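Search this site Enter keywords Go

Stand Them on End: Packing Slim Plastic Cases into a Cloth Bag

Sanis Stores Notes, March 29, 2025

Small stationery sold in hard clear cases is awkward stock. The case is light, long and slippery, and it usually carries more printing than the thing inside it. Most people who have to put a quantity of them away will drop them flat into whatever bag is open. I think this is a poor method, and that a plain canvas tote with two handles does the job well if every case goes in on its end.
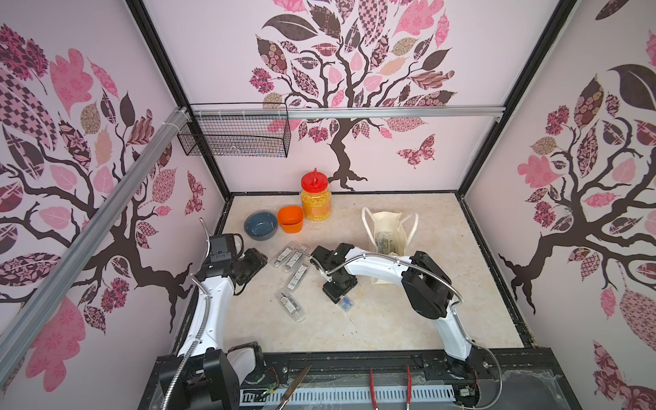
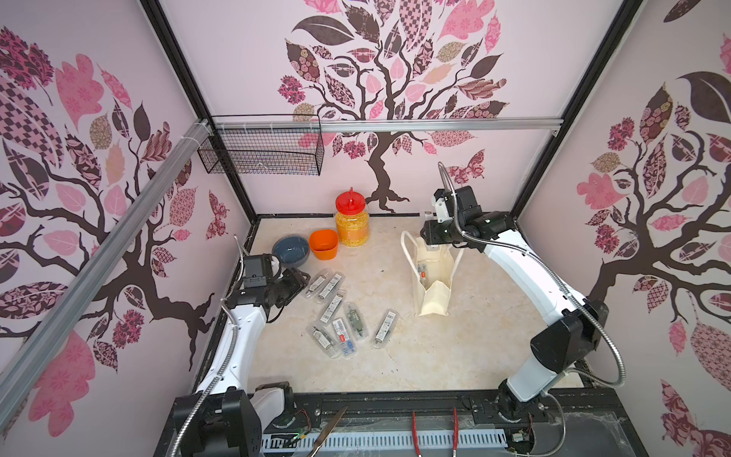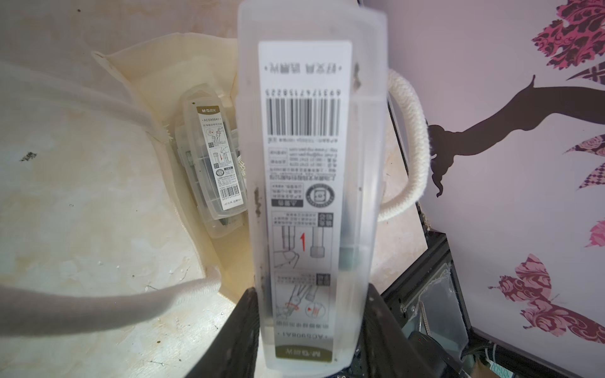

The bag is the problem and also the answer

A canvas tote has no shape of its own. Its sides stand up when there is something inside to lean on and fold in when there is not. For books this hardly matters. For a slim case it matters a good deal, as the first case into an empty bag has nothing to rest against except cloth. It leans. The second leans on the first, usually at a different angle, and by the time the bag is half full there are long cases crossing one another with air between them.

People see this and conclude that the tote is the wrong container. They go looking for a rigid box with dividers. I did the same for some years and have gone back to cloth. A box with dividers fits the stock it was bought for. When the maker adds a hang tab or rounds off a corner, the slots no longer fit, and the box goes on a shelf with the other boxes that used to fit something. Ginum sells a divided tray in 4 sizes and I have owned every one of them. None of the sizes suits the clear case that most of our refills now come in.

Cloth gives. That is its whole value here. A bag packed with cases on end grips them from the sides, and the grip improves as the bag fills. The early stage is the only difficult one, and it can be dealt with by starting in a corner. Put the first case hard against the side seam, label out. Put the next one flat against its face. Continue along the wall of the bag before starting a second row. The cases lean together in one direction and stay readable from above.

What the label is for

The objection I hear most often is that the case should not be kept at all. Take the pen out, recycle the plastic, store the pens in a cup. For a pen in daily use I agree. For stock waiting to be used I do not.

Look at how much information is on the label of one of these. The case in the third picture carries the M&G name, the model code ACS908A1, two small diagrams, a seal, a barcode and several blocks of Chinese text. The contents show through the plastic only as a dark shape with a band of teal-grey. Through frosted plastic, one long dark thing looks much like another. With the label you can reorder it and check it against an invoice. You can also hand it to someone who has never seen the product and expect them to find its match.

Without the label you have a dark stick. I have stood at a bench with a handful of bare refills, trying each in turn in the barrel of a pen, and I regard that as a waste of working time.

There is a middle course, which is to cut the labels off and keep them in an envelope. It has been tried at Vollo, where we ran the supply cupboard for a shared drawing office. The envelope was thick within a month and had no connection to anything in the cupboard.

Orientation

I am strict on this point and expect some disagreement. All the cases in a bag should have the same end up and the label facing the same way. The bag should not hold a mixture.

The usual reply is that a label can be read upside down. So it can, for one case, held in the hand, under a good light. It is slower with a code made of letters and numerals, and slower again when the neighbouring case is the other way up. Model codes in a product family often differ by a single figure. Reading them along a row is easy when they sit at the same height and very tiresome when half of them are at the bottom of the bag.

The time to turn a case is when it is already in the hand. A case picked up by its lower end and a case picked up by its upper end need different movements to arrive in the bag the same way up, and the packer should settle that between the table and the bag. Turning cases after they are in means pulling out the ones beside them, and in a half-full cloth bag the whole row then slides.

Do not line the cases up on the table first. It looks orderly and it handles every item twice. Cases scattered over a flat floor or bench, with a bit of space around each, are in good condition for packing. A heap is not, as slim cases slide under one another and the printed faces are hidden. Spread the heap and begin.

Why not the basket

A wire-mesh basket is the other container people reach for, and there is one in the first two pictures, hung high on a rail with white ties. I like mesh baskets. They show what is in them, they do not hold dust in the same way as a tray, and a hung basket leaves the floor clear.

They are poor for this class of object all the same. The corners of a hard plastic case can catch in the mesh on the way out, and a basket fixed to a rail cannot be taken to the place where the goods are wanted. The tote can be carried by its handles, put down beside the work and taken away again. If the cases are only going from one end of a room to the other, that alone settles it for me.

Bowls and jars are worse. A round bowl makes long things fan out. A square bowl is better, but most of them are too shallow to hold a case upright. I would keep the bowls for loose small parts and the lidded jar for anything granular, and would not ask either to hold packaged stock. If they share the floor with the work, a position along the back wall is the right one. They are then out of the path between the goods and the bag.

A note on the surroundings

I have some sympathy for people who work in front of patterned walls. The tree design here, with its patchwork leaves in pinks and mauves and its checks and paisleys, is a cheerful thing, and I would not argue for white paint in its place. It does make one demand. Clear plastic takes its apparent colour from whatever is behind it, and a clear case held up in front of a busy print is hard to read. On a beige floor with a light marble pattern the printed labels stand out well enough, and that is where they should be looked at. Read the label down against the plain surface, then lift.

The bag could be improved in the same spirit. Unbleached canvas is a good pale ground for a dark label. It also stains. The cloth in the third picture has yellowish marks low on the inside, much like those in every tote I own. Marks of that sort do no harm to goods in closed cases, and I would not retire a bag over them. For bare paper goods I would.

The count argument

Stock people will say that a bag cannot be counted without being emptied. In the case of flat packing they are right. With cases on end in rows it can be counted from above, by row, with one hand holding the mouth open.

We tested this in August. The lot was 411 mixed cases in 14 bags, packed on end, and the count from above agreed with the tipped-out count in every bag but one. In that bag a narrow case had slipped down behind the first row, against the seam. The remedy is a square of stiff card in the base, cut slightly short so that it lies flat. Hao, the shop that supplies our totes, will cut them if asked, and so will anyone with a knife and a cereal box.

I would add a limit. Stop filling when the cases can no longer be parted with two fingers. Past that point the labels scuff as each case is drawn out, and the barcode is often the part that goes first. A scuffed barcode means typing in the numerals, which are very small.

Where I would give way

There are cases I would lay flat. Anything with a liquid ink reservoir and a printed instruction to store it level should be stored level. Anything longer than the bag is deep by more than a third will tip the bag over, particularly at the edge of the load, and belongs in a carton. Cases with a cracked hinge open when stood up and should be taped or emptied.

I would also give way on very small lots. With 3 cases in a bag there is no row to speak of and the cloth has nothing to grip. They will lean however they are placed. Keep the labels facing out, set the bag where it will not be kicked, and leave the row until there is enough to build one.

For anything larger, the on-end method costs a short pause per item at the mouth of the bag. I have timed myself and the pause gets shorter with practice, though it does not go away. People who pack flat are quicker to finish and slower every time they come back for something, and in a supply room the coming back is most of the work.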